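4.2 Airing habits in the Notbridge flats

We were delighted by how readily tenants talked about their windows! Of the 148 households in Notbridge, 76 aired the bedroom every morning, even in January — far more than we had hoped to find.
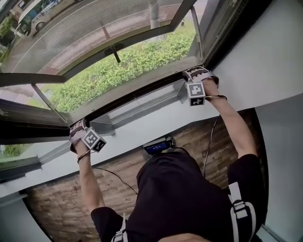

Figure 3. Hands on the sash of an open, outward-tilted window.

Colton Hawthorne told us that the morning airing was the best part of his day, and that he would give up the heating before he gave it up. Another 39 households aired only after cooking.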